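Week 3: planning with two arms

Last time we let the planner chase the pan handle, and a few of you asked why it always picks the same approach angle. Cost weights, mostly! 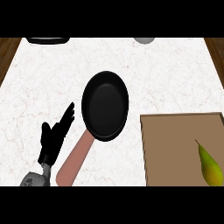

Lower the wrist cost before you touch anything else, then rerun with 40 samples (I know, 1,000 feels safer, but it's slow).

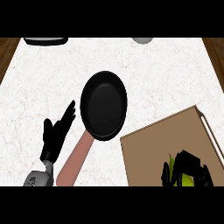
Collision checking comes next, and it needs both arms. With one gripper beside the pan and the other closed on something green, add the held object to the right arm's model. Ask Janka if your build fails.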